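Stiltuvard Round Placemat, Dark Grey

Home > Table > Placemats and coasters > Round

Item 604
In stock. Sold singly. Add four to your basket and the postage drops off.

A placemat has one job and most of them resent it. The Stiltuvard is a plain round mat in dark grey, big enough for a dinner plate with a margin left over for the bit of your dinner that leaves the plate. It lies flat. It stays where you put it. We have been selling placemats long enough to know that this is rarer than it should be.

We first ordered the Stiltuvard in March, as a stopgap while we waited for a delivery of something more exciting in mustard. The mustard ones came, curled up at the edges like old sandwiches, and went back. The stopgap has been our best seller ever since, and the mustard is not spoken of in the warehouse.

What it's made of

Narrow cord, braided and then wound from the middle outwards in rings and stitched flat. The cord is a cotton and polyester mix. All cotton would sound nicer on this page, but we tried an all-cotton sample and it went through the wash once and came out as a hat.

The texture is coarse enough to grip the table and the plate, and fine enough that a fork won't get caught in it unless you are really trying. Crumbs do get into the grooves. Turn it over, smack it on the back and they come out again, generally on the floor.

Which colour?

Dark grey, then. We also had it in Oatmeal for a while, and we still get emails asking after it. Oatmeal looked lovely for one meal. If that meal was soup, it looked lovely for the time it took to fetch the soup. Dark grey forgives gravy, coffee, beetroot and most relatives.

It sits well under white crockery, particularly the low, plain sort with no pattern to argue with, and it makes a pale wooden table look as though somebody chose it on purpose. 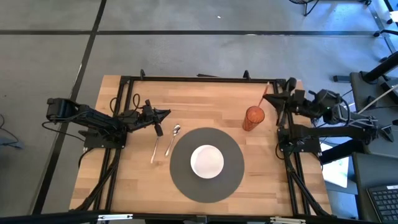
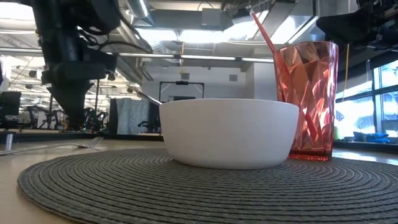
White bowl on a round dark grey mat.

Words: Pramila Rathore, Table and Kitchen
Page last checked 18/04/2022

I have six of these at home, bought with my own money and a staff discount I won't embarrass anyone by printing. They have been in use 365 days a year, including the days when we eat in front of the telly and they serve as a sort of lap tray for people with low standards. One has a faint ring from a casserole. The rest look much as they did when they came out of the bag.

Do you need a placemat under a bowl? Strictly, no. But a bowl on bare wood has a way of being dragged, and a table remembers. I have sanded one dining table in my life and I would sooner buy a mat.

Washing

Wipe with a damp cloth for everyday mess. For anything worse, machine wash on a cool, gentle cycle, reshape while damp and dry flat. Don't tumble dry. Don't hang it from a peg either, or you'll have a placemat with a small nose.

It can go in with dark clothes. Keep it away from white shirts the first time, as the dye likes to travel.

Heat

Fine with warm plates and bowls. It is not a trivet. Anything straight from the oven or hob wants the Dretent cork stand, item 2369, which is thick, ugly and excellent. Scorched mats are not covered by our returns policy, and we can tell.

Goes with

Dretent cork stand, 2369. See above for its personality.
Sisodia napkins, charcoal or chalk. They come creased and they stay creased. We're told this is the look.
Stakis coasters, dark grey. Made the same way as the mat, only smaller and easier to lose down the sofa.

Questions we get

Is it the same grey as the coasters? Very nearly. They're dyed in separate batches, so hold them side by side under a bright lamp and you will find a difference. We suggest not doing this.

Will it fit a small table? Put a dinner plate down at each place and see if there's a hand's width to spare between them. If not, you want an oblong mat, or fewer guests.

Does it smell? A bit, for the first day, like new rope. Leave it out of the packet overnight.

Will you bring back Oatmeal? No.

Delivery and returns

Orders placed before noon go out the same day, in a flat card envelope that goes through most letterboxes. Send it back unused within thirty days and we'll refund the lot. If it has had soup on it, it's yours.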